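10/14/24

Grasp node, new filter in. Really pleased with this one!

Picked up where I left off with the jittery approach poses. The old Fetel planner took whatever the grasp scorer ranked top on each cycle, so the target hopped between two near-equal candidates and the arm dithered on the way down. I'd been blaming the depth data for ages. Logged the raw candidates during a descent, plotted them, and the points were fine, it was the ranking flipping.

Fix is small. Once the gripper drops below the pre-grasp height the target is locked, and a new candidate only replaces it if it beats the old score by a decent margin. Lives in `inen/grasp_select.py`, switched on with:

```yaml
select:
 hold_target: true
 candidates: 128
 switch_margin: 0.15
```

Replayed 1000 saved views from March through both versions (offline, no arm):

- old selector: target changed mid-descent in 280
- new selector: 17, so 263 fewer

I went through the 17 by hand and most look like fair switches, where the first candidate sat right on the edge of a packet. Happy to leave those alone.

Other bits:

- Planning felt slow at first with the lock on. My own fault, I was rebuilding the collision scene every tick. Now it only rebuilds when the target changes and the whole thing feels lovely and snappy.
- The bins are still plain boxes in the collision model. Fine for coming straight down, too cautious for reaching in over the low front. Want proper meshes with sloping sides.
- Pillai calibration file has the camera offset in millimetres and our loader expects metres. Converted on load for now, plus a check that shouts if the number is silly. Please don't "fix" the file, the Flameck viewer reads it as well.
- Cable loops on the forearm aren't in the model at all. Added a fat capsule round that link, ugly but safe.

Next: same replay with the margin at 0.10 and 0.20, then small packets lying at an angle, as the scorer still likes the corners too much. Also want the lock state drawn in the viewer, reading it out of the log is a pain.

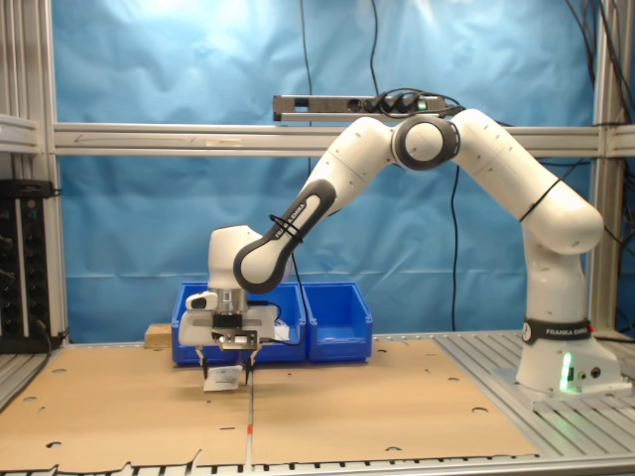 Small white packet between the fingers, over the cardboard.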